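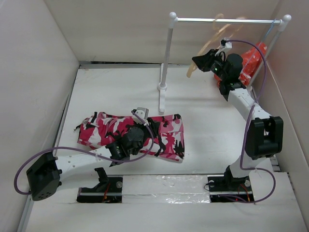 Laundry month on the bench

I've been meaning to put this page together since October, when we decided the two arms should learn to deal with clothes. Up to then it had all been blocks and cups, and I was so bored of cups! So now it's garments and hangers, and I'm the one who does most of the driving.

If you haven't been following along, the way we teach a task is pretty simple to explain and pretty tiring to do. I sit at a desk with a small pair of leader arms, one in each hand, and whatever I do with them, the big arms copy. Every run gets saved, and later the saved runs go into training. We're aiming for 200 good ones for this task, and as of 13th December we have 64. That's more than it sounds, because I throw out a lot of my own runs (a bad grab in the middle and the whole thing goes in the bin).

The camo thing

Pink, white and black camouflage, with black straps poking out along the top. I love it for this job. The pattern is loud and the straps flop wherever they please, so no two starts look alike. My left hand is doing the boring but important part, pinning the fabric near the middle with the gripper. Press too lightly and it slides, press too hard and the motor complains.

The hanger

Right arm up high, by the top rail of the rack, with the tan hanger swinging so fast it's mostly a golden-orange blur. Hangers swing. You stop your hand and the hanger carries on without you, and the trick is to wait. I was terrible at waiting for the first 30 runs or so I kept - I can hear myself sighing on the audio.

Purple cables

One on each arm, and they get big loops on purpose. We named the cable routing Trumero, for no good reason, and the name stuck. The left one goes way out to the side before it drops down, so it stays clear of my elbow moves. Shorter loops looked tidier and tugged at the gripper every time I reached.

Next up

I'm taking seven days off from driving to rest my wrists, then it's back to hangers. After that we want to try Odivo, our plan for letting a second person take one of the arms. Two people, one shirt - it'll be a mess and I can't wait. If you've driven a setup like this and have a better way to get a hanger to hold still, please write to me!

Contact | Copyright Esell Workshop | Back to top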